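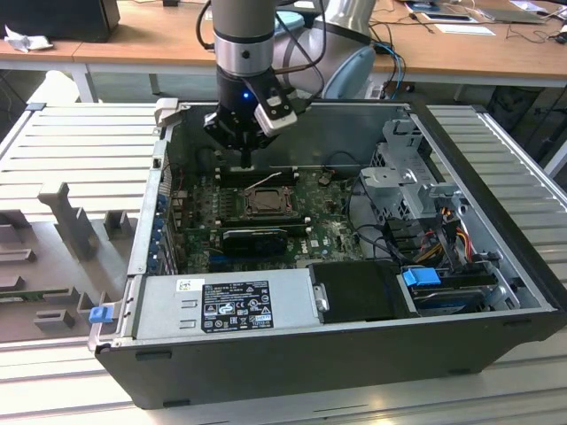
Checklist for the memory removal cell, with comments
Tuvberg teardown bench, Farnenska site
Filled in by Tien-fu Hsu, September 3, 2021

A few words first, for whoever picks this up on the next shift. We had a protective stop during memory removal. The arm was coming down over the board, the force reading went past the limit of 25 newtons, and it halted as it should. One latch at the end of a memory slot was cracked, and the gripper finger had a fresh scuff near the tip. No one was hurt, and nobody had a hand in the case, which I was very glad to hear. I went through the whole list afterward and wrote down more than the boxes have room for, so please bear with me.

1. Emergency stop pressed and reset from both sides of the bench
OK. Both buttons work. The one on the far side is stiffer than I like, and I would be happier if someone with smaller hands than mine tried it too.

2. Power cord unplugged from the computer before it goes on the bench
OK. Please also hold in the power button for a few seconds after unplugging. It costs you nothing, and the older supplies can keep a charge longer than you might expect.

3. Case lying flat and held against sliding
NOT OK at first check, OK after correction. I could push the case 6 mm along the slats with one finger. The program takes its picture of the board once and then trusts it, so a case that creeps after that puts the finger on top of the latch instead of beside it. I believe this was the cause of our stop. I put a clamp on it and could not move it again with any push I would call reasonable.

4. Loose wires clear of the path of the arm
Needs attention. The drive and supply wires in these older towers are springy and come back up when you let go of them. Tuck them down and then wait a moment to see whether they stay. Use a soft tie if they don't, and do remember to take the tie off before the case moves on.

5. Gripper fingers and screws
OK with comment. I put a hex key on every screw I could reach and found none loose. The scuff on the finger is shallow, and I smoothed it so it won't catch on a latch. If you find a burr you can feel with a fingernail, stop and swap the finger. Spares are in the Ravalora drawer, under the calibration plate.

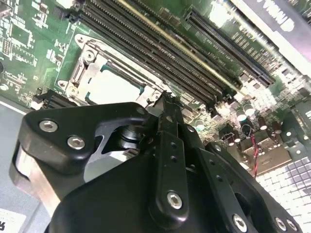 Can I reach into the case to free a stuck module while the arm is paused?
Please don't, however tempting it is. A pause only holds the program, and the arm still has power and can move if someone presses resume. Press the emergency stop, hang your tag on it, and then go in.

6. Force limit set for this job
NOT OK, changed. The limit was left over from the drive removal program, which needs a good deal more push. I brought it down from 25 to 10 and ran the approach at slow speed with nobody near the bench. We should have a separate setting saved under each job name, so that none of us has to remember this at the end of a long day.

7. Arm and gripper cables
OK. No cuts or flat spots that I could find. I did run the wrist through its full turn by hand control to be sure that nothing pulled tight.

8. Dust
Needs attention. Dust on a board can fool the vision, and it isn't nice to breathe either. Vacuum before the case goes on the bench, and wear a mask while you do it.

9. Stop recorded in the log
OK. Entered as stop 486, with the force trace attached. Lo has asked for a copy and I have sent it.

Result: the cell may run at slow speed only, with the clamp fitted, until 2 full shifts have gone by without a stop. Items 4 and 8 stay open. If the arm halts again in the same spot, leave everything where it is and call me, even if it's late. I would much sooner get out of bed than try to guess the next morning where the case had been sitting.

T. Hsu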